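Cullwood Vanity Top with Undermount Basin

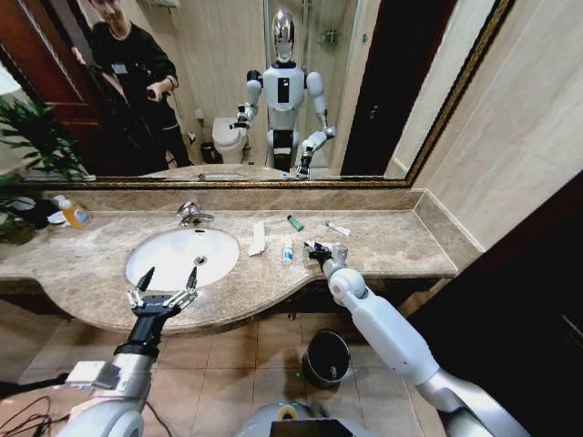
Zekcombe Bath Fittings: Vanities and Mirrors Department

The Cullwood is a marble vanity top in beige and brown, supplied with a white oval basin mounted from underneath. The basin sits toward the left end, so the longer stretch of counter is on the right. It suits a shared bathroom where people want somewhere to put toothpaste, small bottles and a travel kit without crowding the sink.

Every top is cut from natural stone. Veining and color differ from slab to slab, and your top will not match the display piece exactly. If the color matters to you, ask to see the slab before it is cut. We hold slabs for 5 working days once you have picked one.

Product details

Item: Cullwood vanity top
Length: 72 in.
Surface: polished marble, sealed once before delivery
Basin: white, glossy, oval, undermount
Drain: round, chrome finish
Faucet: chrome, single handle, sold separately
Lead time: 28 days from signed drawing

Base cabinets are not included. The top fits our own Fahmy cabinets without changes. For any other cabinet, send us the inside and outside measurements and tell us which way the doors open.

Faucet

The faucet stands at the back edge of the counter behind the basin. We drill one hole as standard. If you want a separate hot and cold handle, the top needs 3 holes and this has to be on the drawing before cutting. We can't add holes at the house.

Mirror

The large wall mirror in our display has a beveled frame in gold and brown and is listed as the Mundus. It is sold on its own and can be hung over any of our tops. Hang it only on a wall with solid backing. Two people are needed to lift it. A plain frame is available in the same sizes.

Care

Wipe the counter with a soft cloth and mild soap. Do not use vinegar, lemon cleaners or bleach on the marble. Toothpaste and mouthwash can leave dull marks if they dry on the stone, so rinse them off the same day. Perfume and nail polish remover should be kept on a tray. Reseal once a year. The basin can be cleaned with any non-scratch bathroom cleaner, but keep it off the stone around the rim.

Delivery

Tops are delivered upright in a crate. Please measure your stairs, hallways and door openings before ordering. Delivery is to the room on the ground floor. Upper floors are quoted separately.

Orders and samples: Naima Tahiri
Drawings and site measurements: Nisreen Abou Jaoude

Stone samples are free to collect from the showroom. Samples sent by mail are charged and credited against the order.

Page updated Feb 18, 2018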